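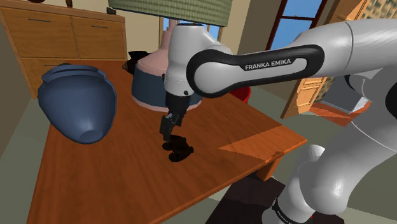

Kitico hymn and sermon index: read me first

Hello! I'm Josefina Cabral and I put this list together from the parish bookshelves in Dresel, mostly in the evenings, with a lot of tea. It covers 1123 printed sermons, hymnals and devotional booklets, one per line in kitico.csv.

The columns are author, title, publisher, year, pages and shelf. If the year is blank, the title page didn't give one (I haven't guessed, though I was tempted). Pages means the last numbered page, so prefaces in Roman numerals aren't in there.

Henrike Meinecke typed up the German titles, 300 of them, and kept the old spellings. Please don't "fix" those! Two booklets from the Quiroga bequest share a shelf mark, and I still need to sort that out.

Version 2 adds the Lenten addresses and drops the duplicates I'd left in back in July. Use it however you like, just mention where you got it. Corrections go to me or to Tirta Teoh, who has the key to the bookcase.

Last updated 26 December 2018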